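Provley Community Help
Home > Ask > Garden and Growing

Tulips came up blind this year, is it worth keeping the bulbs?

Asked by trilach_lane, August 10, 2022
1,913 views

Hello all! I put in 100 tulip bulbs two autumns ago along the front path and the first spring was glorious, people stopped at the gate to look. This April I had masses of leaves and hardly a flower. I left the foliage to die back, then lifted the lot, and they are now in a net bag in the garage. A lot of them are tiny. Do I replant, or start again? The soil is heavy clay and the bed gets sun until mid afternoon. I'd love something I could cut for the house as well.

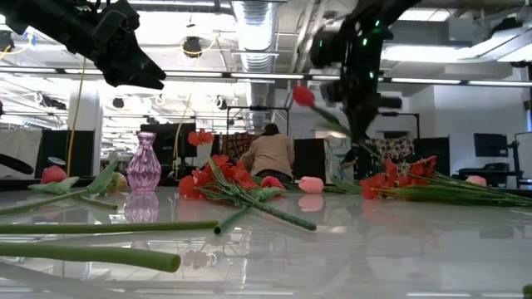 Bulbs, Corms and Tubers

3 answers

Noel Salazar
Oh, you've picked my favourite subject! What you've got is very normal. Most of the big showy tulips put everything into that first spring and then split into lots of little bulbs, and the little ones only manage leaves. Clay makes it worse as they like a good dry bake in summer.

Sort the bag by size. Anything plump and firm, bigger than a walnut, has a fair chance of flowering again. Plant those in November, nice and deep (I go down three times the height of the bulb, sometimes more), with a few handfuls of grit underneath. The small ones can go in a spare corner with a bit of feed and be forgotten for a couple of years. Bin anything soft or mouldy.

For cutting, I'd buy fresh bulbs every autumn and treat them as a one-year thing. Grow them in a row like leeks! We did 300 in the Sinville allotments and it was the best thing we've ever grown up there. Pick them while the bud is still shut but has coloured up, and they'll last far longer indoors.
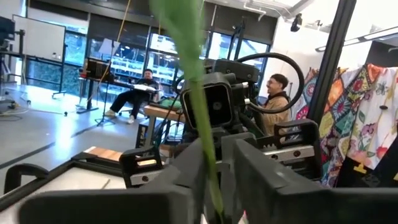

If you want some that come back by themselves, try the small species types, or the Darwin hybrids, which are the most reliable of the big ones for me. They still want drainage, so a raised bed would be a lovely winter job. And do snap off the seed heads after flowering but leave every leaf on until it's yellow.

Was this helpful? Yes / No

peat_free_pam
Chuck them and grow daffs. Mine have been in clay for years and never sulk.

ratanaporn_rd
Agree with Noel on the depth. I'd add, check the garage for mice, they had a whole tray of mine one winter. I hang the bags from a nail now.

Comment from trilach_lane: Thank you Noel! Sorted them tonight and there are more fat ones than I expected. Off to find some grit.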